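Parnerdale 学生公寓租住常见问题

本页适用于 Parnerdale 一期与二期的全部房型，内容于每年六月更新。页面内容与租约不一致时，以租约为准。

一、申请与签约

可以只租一个房间吗？
可以。两居、三居和四居套间按床位分别签约，每位租客只对本人卧室的租金负责，公共区域的损坏由同套租客分摊，责任人明确的除外。单间和一居室仅按整套出租。

没有室友怎么办？
在申请表第二部分填写作息、吸烟情况和就读年级，系统按这三项分配。分配结果在入住前21天发到注册邮箱。收到结果后可申请调换一次，调换视空房情况而定。

需要担保人吗？
无固定收入的学生须提供一名担保人。担保人须年满二十一周岁，并签署单独的担保书。海外担保人须附经公证的收入证明译本。

二、费用

押金是多少？
每个床位800元，整套出租的按床位数计算。退租验房完成后35天内原路退回，扣款项目附书面清单。

租金包含哪些费用？
包含自来水、垃圾清运、宽带和公共区域照明。电费按套间单独计量，每人每月有70度的免费额度，超出部分由同套租客平均分担。额度不累计到下月，也不能转让给其他套间。

逾期缴租如何处理？
租金于每月首日到期，第五日24时后计收滞纳金，标准见租约附件二。通过 Hular 平台付款的，以平台显示的到账时间为准，提交时间不作为依据。

三、入住与设施

家具配置有哪些？
带家具房型每间卧室配床架、床垫、书桌、椅子和衣柜各一件，客厅配沙发与茶几。不带家具房型仅配厨房电器。配置类型在签约时确定，租期内不作变更。

门禁卡丢失如何补办？
先在 Jondeo 应用内挂失，旧卡随即失效，再凭有效证件到管理处领取新卡。管理处工作时间为9时至18时，其余时间由值班人员开门，须核对租客姓名与房号。

可以养宠物吗？
二期一层允许饲养猫，每套限一只，须事先登记。一期全部楼层及二期其他楼层不接受宠物。服务犬不受此限，但须提交相关证明。

去学校的班车在哪里乘坐？
Minja 线在南门外设站，首班7时10分，末班22时40分。假期时刻表另行张贴在各楼大堂。

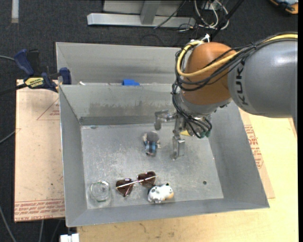
四、维修与退租

如何报修？
在 Jondeo 应用内选择房号和故障类别，提交后生成工单号。漏水、断电和门锁故障列为紧急工单，全天受理；其他故障在工作时间内按提交顺序处理。维修人员进入卧室前须提前通知，紧急工单除外。

可以转租吗？
可以，但受让人须通过与原租客相同的审核，并签署转让协议。协议生效前，租金仍由原租客承担。短期民宿类出租一律禁止。

能否提前解约？
租约为固定期限，不因休学、转学或实习自动终止。确需离开的，请办理转租，或向租约主管 Eimear Ní Bhriain 提交书面申请。

退租时需要做什么？
清空个人物品，清洁冰箱内部和卫生间，将门禁卡和信箱钥匙交回管理处。墙面钉孔由管理处统一修补，费用从押金中扣除。逾期未交还钥匙的，按更换锁芯的实际费用收取。

退租后信件如何处理？
管理处不提供转寄服务，请自行在邮局办理地址变更。退租后寄达的信件注明“收件人已迁出”后退回。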